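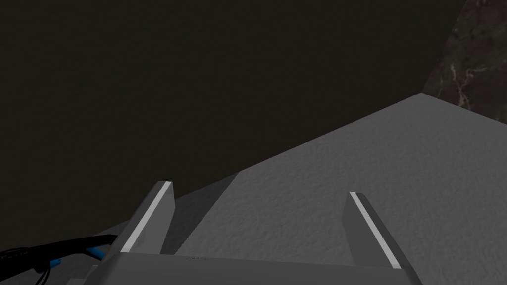 Let the Simulator Be Boring

I spent most of October opening and closing a gripper that doesn't exist. Two fingers, one gray tabletop, nothing to pick up. My wife walked past the screen a few times and asked if it was loading.

I've come to think this is the best way to build a robot arm at home, and I want to argue for it a bit, mainly with Leonardo Russo, who shares the bench with me at Midholm and believes simulators are where good projects go to die. Leonardo builds first. He cut his finger plates for the Baird (our name for the arm, don't ask) in one evening, bolted them on, and had them jammed against each other by nine o'clock. Then he filed them and had another go. He'd say he learned more that night than I did all month, and he might be right about the filing!

But I got to be wrong 2,000 times without buying a single servo. I changed the lean of the fingers, ran it, changed it back, ran it again over breakfast. When the gap was too narrow I dragged a number up and the gap was wider. You can't do that with aluminum, or at least I can't, because I'm a slow and fairly bad metalworker and every mistake costs me a Tuesday night.

What I'd push back on is the urge to make the thing pretty. The first week I got hung up on looks like everybody does – stone with pale veins in it, a nice grainy surface, shadows that fall the right way. Lovely. None of it told me whether the fingers would meet. Murdo Sutherland looked over my shoulder and asked where the cable goes when the wrist turns, and that one dumb question was worth more than all my lighting. I had modeled the cable and never once thought about it moving.

So Leonardo has a point there. A simulator only answers what you remember to ask it, and friction in mine is a number I pretty much made up. Real rubber on a real mug is going to embarrass me, I'm sure of it.

Still, I'd rather be embarrassed once, with 50 dollars of parts on the bench, than 6 times. The plates get cut next week on the shop's old Isham saw, from a drawing I've already watched fail in every way I could think of. Leonardo has offered to lend me his file.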